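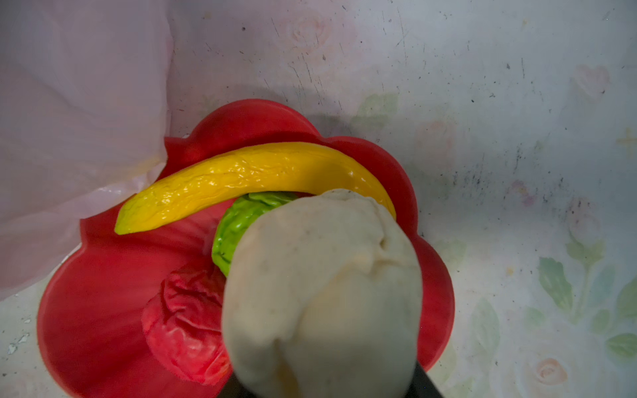
Prestetti Play Food Sorting Set – data card

Version dated Saturday, May 11, 2024
Maintainer: Bayu Wibisono

Contents
1,395 stills of plastic toy food on and next to serving trays, in 19 sessions. Each session has its own folder, with one label file per still.

Items
Toy vegetables and leaf pieces in hard, glossy plastic. Most of the set is the Vovosero assortment. Trays are single-color plastic, including a red one with a scalloped rim.

Labels
item – name from items.txt
color – main color only; a greenish tip on a yellow pepper is still "yellow"
on_tray – yes, no, or partly
hidden – percent of the item covered, in steps of 10

Labeling rules
Lettuce and cabbage share one name, "leaf". The molds are too close to tell apart when only an edge is showing.
Red pieces with deep folds are labeled "pepper_or_tomato" unless the stem is visible.
Curved pieces get one box, even when another item crosses the middle.
Items more than 90 percent hidden are left out.

Splits
Sessions are never divided between splits. Test holds almost 400 stills, all from the Tarigan table layout.

Known problems
Glare on raised ridges causes loose boxes, mainly on yellow items. Red items on the red tray have the lowest agreement between labelers. Session 30 is numbered out of order and belongs after session 18; the gap in folder numbers is left as is.

Planned for September
Second pass on "hidden" values. Plellier tableware as a separate folder.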